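Home | Course Notes | Week 4 | Readings | Contact

Week 4: Does color coding do anything?

Bodnár's chapter says that coloring parts by size cuts sorting mistakes. Read it, but read it with a pencil in your hand. The claim rests on one shop's own records, and the shop had just bought new shelving too. Any drop in mistakes might be the paint, the shelving, or the fact that people knew they were being watched.

Our sorting task uses two kinds of block, long and short. The long ones are red-orange and the short ones dark green, so color and length always say the same thing. If a sorter is fast, we can't tell which cue did the work. Keep that in mind before you write "color helped" in your report. Several of you did last December. 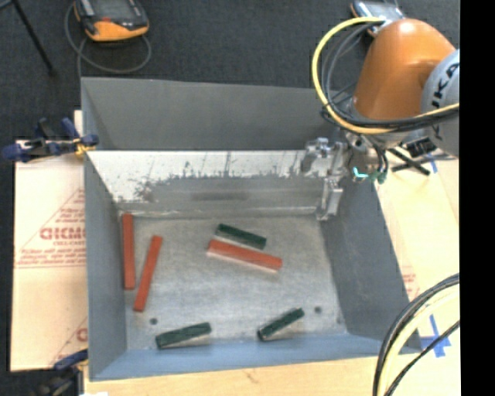

Storage and Handling Group, Department of Industrial Practice

Parts dropped in an open metal bin don't line up for you. Two of the red blocks sit near the left wall and lean toward each other at their lower ends, while the third slopes down to the right near the middle with a green one close above it. A tidy diagram like Bodnár's Figure 6 has every part square to the wall. I have yet to meet a bin like that.

Then there is the bin itself. Scuffed sheet metal throws back light in patches, and marks on the floor can pull the eye. The Munero handout calls bare metal "a neutral background." I'd want to see that tested against a plain matte liner. Miklós Major thinks the liner would make no difference. He may be right, but he hasn't tried it either.

For the next session:

Sort the blocks by length, then repeat with gray sleeves over all of them. Time both runs. Swap who goes first, or practice will pass for an effect. Do 12 runs per person and hand in the raw times, including the bad ones.

Ferenc Bozsik has the sleeves. Reports are due at 4 p.m.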